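Care of Cotton and Linen Bedding: Washing, Drying, Storage

Revised in December, with corrections to the section on drying.

Scope

These notes cover woven cotton, linen and cotton-polyester bedding washed at home in a front- or top-loading machine. Wool blankets, silk and down are outside the scope. Where the care label disagrees with anything below, follow the label.

Sorting

Sort by color first, then by weight. Sheets washed with bath towels come out with lint on them and spin badly, as the towels hold more water and pull the drum off balance. Pillowcases can go in with sheets of the same color. Duvet covers are best washed alone or with one other large item.

Close all buttons and zippers on duvet covers before loading. An open cover collects the smaller pieces during the wash and holds them in a wet ball that neither rinses nor spins properly. Turn the cover inside out and pull the lint out of the bottom corners by hand.

New dark or saturated colors go through the first three washes alone. Reds and deep blues are the usual problem. To test an item, wet a hidden part of the hem, press a white cloth against it for a minute and look at the cloth. If color has moved, keep washing the item alone until the test comes back clean. Vinegar and salt do not fix a modern dye, and the time is better spent on a second rinse.

Loading the machine

Fill the drum to 80 percent at most. A flat hand should fit between the top of the load and the drum. Load sheets loosely, one at a time, in a zigzag; do not wrap them around the center post of a top loader. A sheet wrapped around the post twists into a rope, and the inner layers stay dry for most of the cycle.

Temperature

Warm water is enough for normal use. Use hot water for white cotton after illness, or where dust mites are a concern. Linen tolerates hot water but shrinks on the first hot wash, so buy it with some length to spare. Cotton-polyester blends should not go above warm. The elastic in fitted sheets also lasts longer at lower temperatures.

Detergent

Most people use too much. For a full load in soft water, start with half the amount printed on the cap and adjust from there. Residue shows up as stiffness, a gray cast on whites and a faint sour smell when the fabric gets warm. To clear it, run the load again in warm water with no detergent at all.

Fabric softener leaves a coating that makes cotton absorb less. Leave it out. If static is a problem in winter, take the load from the dryer slightly damp.

Stains

Treat before washing. Heat sets most of the stains found on bedding.

Blood: cold water only, then a paste of detergent left on for 15 minutes.
Sweat and body oil: liquid detergent worked in with a soft brush, then a warm wash.
Coffee and tea: rinse from the back of the fabric, then oxygen bleach solution for 20 minutes.
Ink: rubbing alcohol on a cotton pad, blotted from the outside in. Replace the pad as it picks up color.

Do not use chlorine bleach on colored fabric or on anything containing spandex.

Elfriede Plattner wrote to ask about yellow marks on pillowcases that survive repeated washing. These are usually old body oil. Soak overnight in warm water with oxygen bleach, wash, and inspect before drying. Two rounds may be needed.
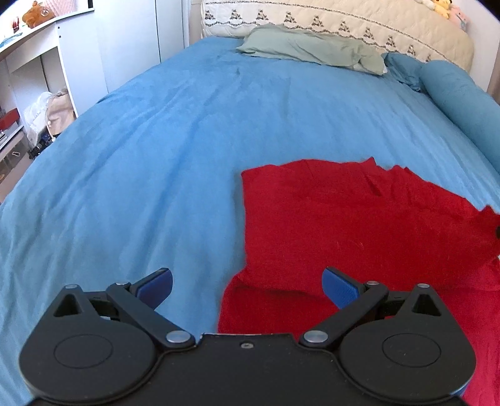

Drying

Shake each piece out before it goes in the dryer. Use medium heat and stop the machine once, halfway through, to untangle the load. Fitted sheets form a pocket and trap other items inside; pull everything apart at this point and put the fitted sheet back in last.

Remove the load while the seams are still very slightly damp. Overdried cotton feels harsh and wears faster along the folds. On a line, hang sheets by the hem with a hand's width folded over, and keep colored fabric out of direct sun. The earlier version of this page recommended high heat for linen. Kenneth Talavera pointed out that this makes the fibers brittle, and the advice has been withdrawn.

Ironing

Cotton irons best damp. If it has dried completely, spray it, roll it up and leave it for an hour. Iron linen on the wrong side first. For fitted sheets, iron the center panel only and leave the elastic alone.

Folding a fitted sheet

1. Hold the sheet lengthwise, inside out, with one hand in each of two adjacent corners.
2. Bring the right hand to the left and flip the right corner over the left one, so the first is tucked in the second.
3. Repeat with the other two corners, then place one pair inside the other.
4. Lay the sheet on a flat surface, fold the elastic edge inward to make a rectangle, and fold in thirds each way.

The method works less well on deep-pocket sheets. For those, fold the pockets flat against the center panel first and accept an uneven edge.

Storage

Store bedding fully dry, on an open shelf or in a cotton bag. Sealed plastic holds any remaining moisture and causes yellowing. Raw wood shelves also stain cotton over time – line them with plain white paper and change it once a year. Keep each set together inside one of its own pillowcases, with the size written on a tag.

Two or three sets per bed are sufficient. Use them in rotation, clean sets to the bottom of the stack, so that all wear at the same rate.

Repairs

Small tears should be closed before the next wash. Use cotton thread on cotton and a short straight stitch, starting a little beyond each end of the tear. Elastic that has gone slack can be replaced at the corners only: open the casing, sew new elastic to the sound part of the old, and close the casing again. A sheet that has gone thin in the middle is not worth patching. Cut the outer parts into pillowcases or dust cloths.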